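Every September my council sends out a leaflet about the drawer of lids. It isn't called that, of course. It is called Home Storage and Waste, and this year's ran to 40 pages, which I read on a Tuesday because the train to Ernton had given up outside a field.

The leaflet wants us to own fewer containers. I would love to. I have never knowingly bought one. They come with soup, with other people's curry, with the remains of christenings, and they breed in the dark while their lids leave home.

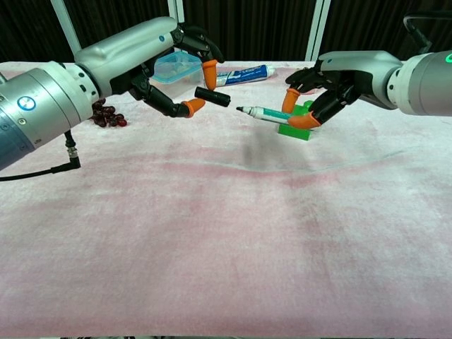 A food container still on terms with its lid.

Zendano, the kitchen shop on Doherty Street, will sell you a matching set for £125. I know a household that took the plunge. Within a month they were covering the big one with a dinner plate, like the rest of us.

My own view is that lids should be issued by the state in one size. People would grumble, then fall into line, as they did with plugs. Ernton spent £2,898 on the leaflet. I'd have put the money towards lids, and spent the change on soup.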